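4.2 Witness recall and the order of questions

Figure 2.

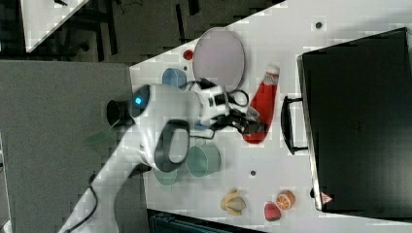 Anselmo Cantero objected to our first draft of this section on the grounds that officers rarely choose the order in which they ask things, and that a witness at the roadside will usually start with whatever frightened them most. We accept the point. It changes how the results below should be read, and we have kept the two kinds of first account apart for that reason.

The statements come from two sources. The Hedum set holds first accounts given to patrol officers within an hour of the call, most of them taken down by hand. The Jumham set holds accounts given later at a police station, recorded and then typed up. Together they make up 600 statements, all concerning assaults or thefts in a public place where at least one other person was present. We left out any case in which the witness knew the suspect by name, and any case in which the statement had been taken through an interpreter.

Each statement was split into separate claims. A claim was a single piece of information that could in principle be checked, such as the direction in which a person ran, the colour of a coat, or whether a shop was still open. Claims about motive or mood were marked but not scored. Where footage or a second statement was available, we recorded whether the claim agreed with it, disagreed with it, or could not be settled either way. Two coders worked through the full set separately. They met afterwards to go over the claims on which they differed, and the agreed version is the one used here.

Witnesses in the Hedum set who were first asked an open question ("tell me what happened") gave more claims than those first asked for a description of the suspect. The difference was largest for events leading up to the offence. Witnesses who began with the suspect's appearance often went back to it several times, and many of them said little about what had taken place before the suspect came into view. When they did mention earlier events, these tended to come near the end of the statement and in few words.

The share of claims that agreed with other evidence was much the same in both groups. Asking for a description first did not, in our material, make witnesses less accurate. It made their accounts shorter and narrower. Height and age were the weakest items throughout, with some estimates of age out by up to 20 years. Clothing on the upper body was reported better than shoes or trousers, and bags were often left out altogether unless the officer asked.

In the Jumham set the pattern was less clear. Most of these witnesses had already spoken to an officer at the scene, and a good number had talked to other witnesses while they waited. The order of questions at the station made little difference to the number of claims. This is in line with what Bortolotti found using staged incidents, although the delay there was much shorter and nobody had been hurt.

A further difficulty concerns the handwritten notes. Officers do not always write down their own questions, and in part of the Hedum set the opening question had to be worked out from the answer. We did this only where both coders reached the same reading. The remaining statements were kept for the general counts but dropped from the comparison by question order. Dropping them may have favoured tidy notes over hurried ones, and hurried notes are likely to come from the more serious incidents.

We also looked at whether the length of the statement could account for the result. Long statements contain more claims of every kind, so we repeated the comparison using claims per 1000 words. The gap for earlier events became smaller but remained. The Clidance coding sheet, which we adapted for this study, has no category for events before the offence, and we added one in June after the pilot. Statements coded during the pilot were gone through again with the new sheet before any figures were drawn up.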